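Wisska opens second room for recording hand work

20 October 2022

Wisska has opened a second recording room at its Dunne site, doubling the space it has for gathering the everyday handling examples its learning system is trained on. Work started there this month. The first room stays open.

The method is the same in both. A person holds a gripper in the hand, with a camera on it, and does an ordinary job. Open a cabinet. Take a bottle out, put it back. Pick up a card from a table. Each go is saved as one example, with the video and the movement of the tool stored together. No robot arm needed at this stage, which keeps the cost down and means the recording can be done wherever there's a table and something to pick up.

The target for the new room is 2000 usable examples by the end of the winter. Usable is the word people at the site keep coming back to. A go gets thrown out if the tool's path can't be worked out afterward, if the fingers were out of sight for too long, or if the person stopped halfway to fix a sleeve. In the first room almost 60 percent of the early recordings were kept. Better now, Wisska says, but it gave no newer figure.

Ovel, the small software firm that handles the checking, gets each day's recordings in the evening and sends back a list of rejects the next morning. The list goes up by the door. Short comments only: too fast, marker lost, wrong object, hand in the way. People doing the recording are asked to read it before they pick up a tool.

Speed was the first thing that had to change. New people rush. They move the way they would in their own kitchen, and a cabinet door that takes a second to pull open gives the system very little to learn from. The advice in the new room is to move at an easy pace, keep the wrist loose and let the fingers close all the way before lifting. Shifts are 90 minutes with a break after, becuase arms get tired and tired arms make poor examples.

Two people can record in the room at once. That needed a bit of working out. Tools have to be told apart in the files, and the two have to agree on who is at the table and who is at the cabinet before starting. When it goes well, one person's work turns up in the background of the other's video, and Ovel leaves those in. A home or a workshop has other people in it, the firm says, and a system that has only ever seen an empty room is likely to have trouble in a busy one.

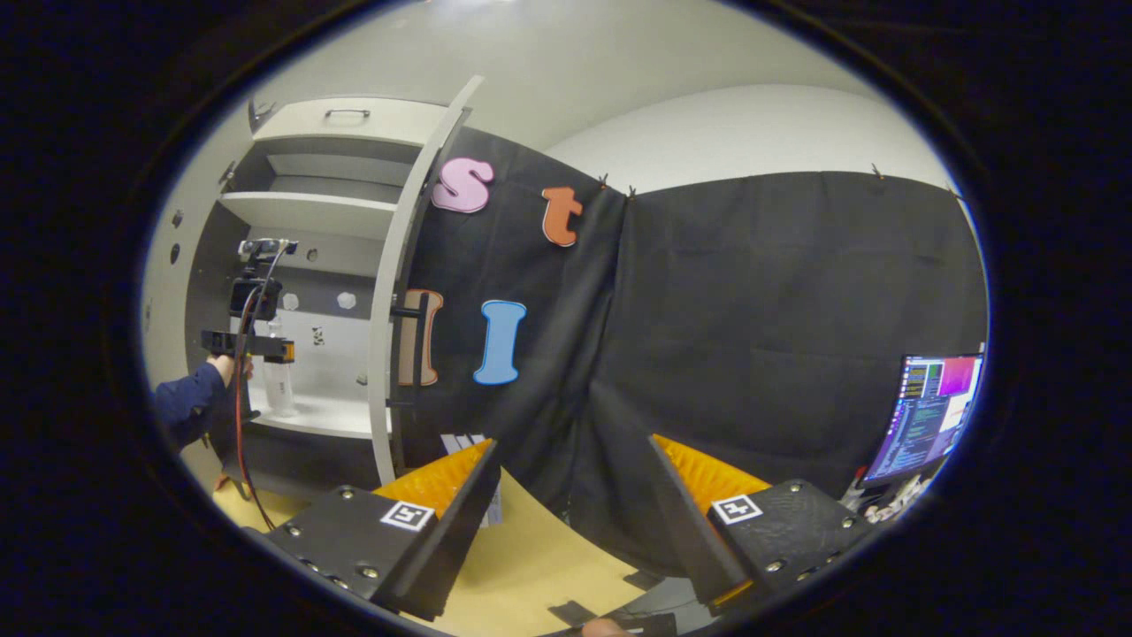

Why use people with hand-held grippers if the end goal is a robot that works alone?

Speed and variety, mainly. A person can get through many tries in the time it takes to set up one with a robot arm, and people fix small mistakes without thinking, so the recordings show how a slipping object gets caught or a bad grip gets corrected. The fingers on the hand-held tool are meant to match the ones on the robot closely enough that what is learned from one carries over to the other.

How well it carries over is still being tested. Valta, which builds the arms, has been running weekly trials with whatever the system has learned so far. Doors and drawers are going well by its account. Thin flat things are not. Cards and sheets of paper lying on a table are hard to get a finger under, and the people recording don't all do it the same way. Some slide the card to the edge first, some pinch and hope. Valta has asked for more of the sliding kind.

Bottles are somewhere between. Full ones fine, empty ones tip. The October list asks for more empty ones.

The list itself changes every couple of weeks. It is put together by Wisska from Valta's trial results and whatever Ovel has flagged as thin in the collection. Present list, as given to us: cabinet doors from the left and from the right, handles high and low, bottles in tight spaces, flat items on a light surface, handing an item from one tool to the other. That last one is new and is only done when both people on shift have some experience.

Things in the room get moved too. Shelves are rearranged, lighting is changed, objects are swapped for others of a different size. The point is to stop the system from learning the room by heart. In the first room the same table stood in the same spot for weeks, and the system did well there and badly everywhere else. Several weeks of recording had to be topped up with new material from other corners of the building before the problem eased.

Calibration takes up the first part of each shift. The fingers are opened and closed fully a few times, the markers on them are checked for scuffs and dirt, and a short test clip is recorded and played back. If the clip looks off the tool is set aside and another taken. Soft pads are replaced when the ridges wear down. Wisska keeps spares on site, after a week earlier in the fall when it ran out of pads and recording had to stop for 2 days.

People who do the recording are paid by the shift and not by the number of examples. Wisska tried the other way first and dropped it. Too many rushed goes, too many rejects, and arguments over which ones counted.

Faces are not wanted in the videos. Ovel blurs any that turn up, and a go with a clear view of a face for most of its length is deleted. Voices aren't recorded at all. Anyone who works in the room signs a form on the first day and can ask for their recordings to be taken out later, though so far there has been no such request, according to Wisska.

There is no plan yet to release the collection. Valta would like part of it made public so that other groups can try it on there own arms. Wisska says it will look at the question once the winter target has been met, and that the checking would need to be a lot stricter before anything went out.

Recording in the new room continues through the end of the month on the current list. A third room, at a site still to be picked, is being talked about for next year. Money for it has not been settled. People interested in shift work can ask at the front desk in Dunne; no experience needed, steady hands a help. Training takes one morning and is paid at the normal rate.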